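A Bowl, a Tray and a Little Quiet: Talking Supper with Rasa Mockus

Rasa Mockus has been cooking for other people for most of her life, and these days she cooks mainly for herself, which she says took a good deal of getting used to.

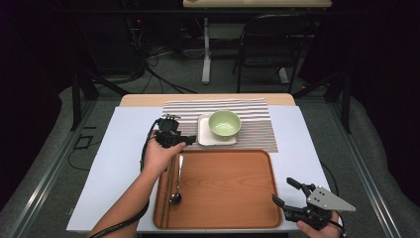 Learning to cook for one

When I called her one evening in August she was in the middle of rinsing rice, and she kept right on rinsing while we talked (I could hear the tap going on and off). For years she ran the kitchen at Jidell, a lunch place that seated 86 on a good day, and she closed it when the lease came up. "I went home and made soup," she told me, laughing. "I made so much soup. I only knew how to make it for a crowd! I was eating the same barley soup for 6 days and being very polite to myself about it."

It was her old neighbor Decha Khamphan who got her onto smaller suppers. He's a rice-and-egg man, she says, with maybe some greens and a spoonful of something sharp on the side, and he eats like that most nights and looks wonderful on it. "He told me, Rasa, buy a smaller pot. So I bought a smaller pot. That was the whole lesson, and it cost me ten dollars."

Setting a place

She is firm about sitting down. In the restaurant years she ate standing by the back door, usually out of whatever container was closest, and she doesn't miss it one bit. Now she lays herself a place every evening, even if it's only toast and a boiled egg, and she leaves the phone in the other room.

"My mother would set the table for a cracker," she said. "I used to think it was fussy, and now I do it too, and I'm slower, and I taste things. Last night I noticed I'd put too much ginger in. Before, I would never have noticed!"

What's on the stove now

Mostly rice, mostly vegetables, and fish when the market has any she likes the look of. She freezes broth in small jars and writes on the lids, though she admits the handwriting is a problem and she once thawed plum sauce by mistake. She ate it anyway, over noodles, and has been meaning to try it again.

By then the rice was on and she had around twenty minutes, so she asked me what I was having for supper. I said I hadn't thought about it. "Well, go and look in your refrigerator," she said, and waited on the line while I did.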